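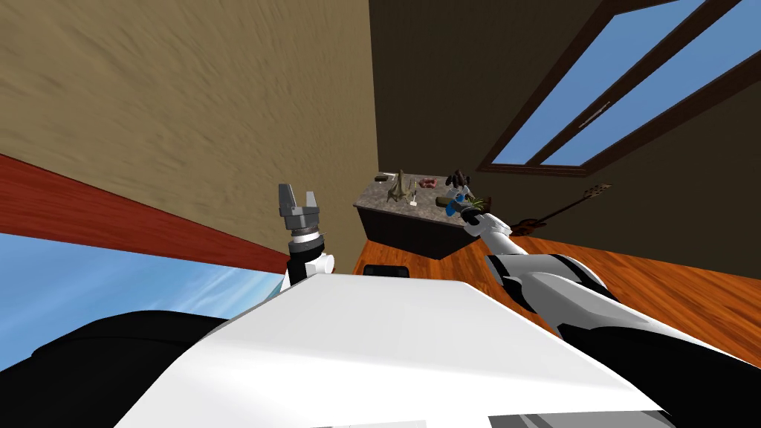
Most of the meeting went to the planner, so I'm putting that first. We finally have the new Mbwambo build talking to the sim kitchen, and I was pretty happy with how the first half of the call went! The trouble is mixed hands. The left arm has the parallel gripper, the right has the dark multi-fingered hand, and the planner still wants to treat them as the same tool with a different offset. With the right hand over the end of the island, next to the blue object and the green plant, it has very little room to work with, and the spiky leaves make a mess of the collision mesh. We agreed to give each hand its own approach cone and its own padding value. I'm taking that one (I broke it, so fair enough).

Minutes, software sync, Friday, September 14, 2018. Sultport and Dekville both dialed in. I took notes, so blame me for the gaps.

Old business. The logging change from last time is merged. The Dekville folks say their replay tool opens the new files fine, but it chokes if a run has more than 500 events. They'll page the list and tell us when it's in.

Planner timing. I shared the numbers from the overnight batch: 757 runs, and 40 of them hit the time limit before finding a path. Sultport asked if those were all right-arm goals. I didn't know and said so — I'll split them by arm and post the table in the channel. We left the limit alone until then.

Camera tilt. This took longer than it should have. The head view comes in steeply rolled when the torso leans, and the detector was trained on mostly level images. One side wanted to rotate the image before detection, the other wanted to retrain with rolled views. We went back and forth on it for a good while and landed on rotating first, as a config flag, off by default. If it helps, great, and if it doesn't we've lost an afternoon.

Labels. Small stuff on the granite keeps getting merged into one blob when it sits close to the hand. Dekville will try masking out the robot's own links before segmentation. I asked them to keep the old path around so we can compare.

Controller. The Fliltedetti interface now rejects any command older than 170 milliseconds. Sultport likes it, I like it, no objections. Docs still say the old number, so whoever touches that page next, please fix it.

Demo scene. We're freezing the kitchen layout as it is until the January release. Please don't move the guitar again, three of my tests depend on it.

Open items: approach cones (me), timeouts by arm (me), rotation flag (Sultport), link masking and paged replay (Dekville). Same call-in link next time.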